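How to Pack a Storage Unit Without Paying for Air

Most storage advice is written by companies that rent storage, and it reads that way. Get the bigger unit, buy the matching boxes, add the climate control, take the insurance at the counter. I have moved my stuff in and out of rented units 6 times, once for a stay that was supposed to last until February and went on for 2 years, and I think most people could get by with one size smaller than they were sold. Some can't. Before you sign anything, do the dull part below and find out which kind you are.

Step 1: Measure what you own before you look at units

Ignore the online calculators. You click on "sofa," "queen bed," "10 medium boxes," and the calculator recommends a unit that happens to be available right now at a special rate. I ran the same furniture through the calculators at Ondik and Cabrera and got answers two sizes apart. Neither one asked how tall anything was.

Use a tape measure and a sheet of paper. Write down the length, width and height of every large piece in the position you plan to store it. A sofa on its end takes up far less floor than a sofa on its feet, though I wouldn't do that to a sleeper sofa, which can unfold itself at a bad moment. Tables go down with the legs off. Bed frames come apart. Mattresses are supposed to stay flat for long stays, according to the people who make them, and I have stood mine on edge for a whole winter without noticing any difference. Yours may be fussier.

Then mark the footprint on your driveway or living room floor with masking tape. Lay out a rectangle the size of the unit you're considering and draw your big pieces inside it. It takes an hour and feels silly. It also saved me from a ten by fifteen that I would have filled with a bicycle and regret.

Step 2: Ask what the price is in month four

The rate on the sign is the rate for getting you in the door. When I rented in Grullville, the first month was a dollar and the manager would not put the later rate in writing. I left. Zanele Botha, who helped me move that year, had a folder of her own bills from the same place, and the increases were not small.

Questions to ask before you sign:

What is the rate after the promotion ends?
How often has the rate gone up for current tenants?
Is there an admin fee, and is it charged again if I switch units?
How many days' notice do I have to give to leave?
If I move out in the middle of a month, do I get any of it back?
What are the gate hours, and do they change in winter?

If the person at the desk says "it depends" to all of these, assume the worst answer to each one and do the math again. My worst-case math for one stay came to $2000, and at that point I had to admit that the furniture I was protecting would not have sold for $690.

Do this math early. There is no sense renting a locked room for a particleboard bookcase.

Step 3: Choose containers by shape first

Everyone has a favorite container and most of the arguments for them are thin. Cardboard is cheap, stacks well when full, and falls apart if the floor gets damp. Plastic totes handle damp better, but many have tapered sides, and tapered sides are where you start paying for air. Put four tapered totes in a row and look at the wedge of nothing between each pair. Multiply by a whole wall.

Straight sides waste less. So does buying one size and sticking to it, whatever the size is. Old bins in ugly condition are fine. Scratches and worn patches don't matter to a box of winter coats, and used bins from a warehouse sale or a closing store usually cost a lot less than the shiny kind.

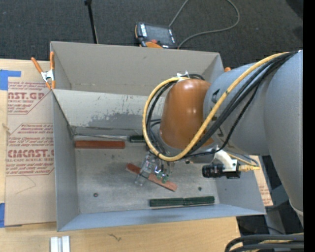

Lids are the other thing to think about. A bin without a lid can only go on top of a stack, and you only get one top per stack. If you buy used, ask whether the lids are included and try one on before you hand over any cash. I once bought a stack of lids from an online listing that said "universal." They fit nothing I had.

I'm also not convinced by vacuum bags. They look wonderful for a week. Of the ones I used, plenty had puffed back up by the time I opened the unit, and the clothes came out with creases that took several washes to lose. If you want to store blankets, stuff them inside a dresser. The drawers are already there.

Step 4: Fill each container all the way

A half-full cardboard box gets crushed by the box above it. Then the one above that leans. Fill the gaps with towels, T-shirts, pillowcases or crumpled newspaper. I don't buy bubble wrap unless it's for glass, and even then dish towels do most of the work.

Books go in small boxes. You have heard this before and you will still be tempted to use a big one. Lift it first, before taping.

Plates stand on edge, like records. Lamps travel without their shades. Take batteries out of everything, including the toys and the smoke alarm you forgot was in the hall closet box. Never store paint, fuel, propane or food. Pet food counts as food.

Label two sides and skip the top, which you won't be able to read once the next box is on it. "Kitchen" is a poor label. "Kitchen: pans, baking sheets, blender" will do. Color-coded stickers are sold in nice little kits by Sullier, and I used one. By the time I came back I had lost the key that said which color meant what, so I went back to a black marker.

Step 5: Load the unit

Put something under the bottom layer. Wooden pallets are good, and you can often get them free behind a garden store if you ask first. Scrap lumber works too. A plain concrete floor can sweat when the weather changes, even in a building that the brochure calls dry.

Heavy appliances and dressers go along the back wall. Leave a hand's width between your things and the walls so air can move. Tall furniture goes next, then boxes in columns with the heaviest at the bottom. Prop the refrigerator door open a few inches. If you close it you will be sorry for a very long time.

People will tell you to leave an aisle down the middle. I'd ask how often you plan to visit. If you're going every couple of weeks, yes, leave one, wide enough to walk down sideways with a box in your arms. If you're shutting the door and not coming back until spring, an aisle is rented floor with nothing on it. Fill it, and put whatever you might need early right at the front: tax papers, the tool kit, one set of sheets, the coats.

Draw a map while you load. It can be terrible. Take a phone picture of it and tape the paper inside the door.

Step 6: Decide about the extras

Climate control: worth it for instruments, photographs, good wood furniture and anything you'd cry over. Ask what temperature range they promise, and ask about humidity separately. At one place I looked at, "climate controlled" meant there was a fan in the hallway.

Insurance: call your home or renter's insurance company before you buy the policy at the desk. You may already be covered up to some amount. Read the part about mold and mice, which many policies leave out.

Locks: buy a disc lock from a hardware store. The one at the counter is often the same sort of lock with a bigger price on it.

Moisture absorbers: those little tubs of crystals do pull in some water. They also fill up, and a full one that tips over in a closed unit makes a mess. I'd skip them unless you visit often enough to empty them.

Step 7: Put an end date on it

Pick a date to go back and look at everything, even if your plans haven't changed. Write it on the calendar with the monthly cost next to it. On that visit, open a few boxes from the front and ask whether you've missed anything in them. I got rid of most of a column that way, and the month after that I moved down to a smaller unit. The manager did try to charge me the admin fee a second time. I had the answer to question three in an email, and he took it off the bill.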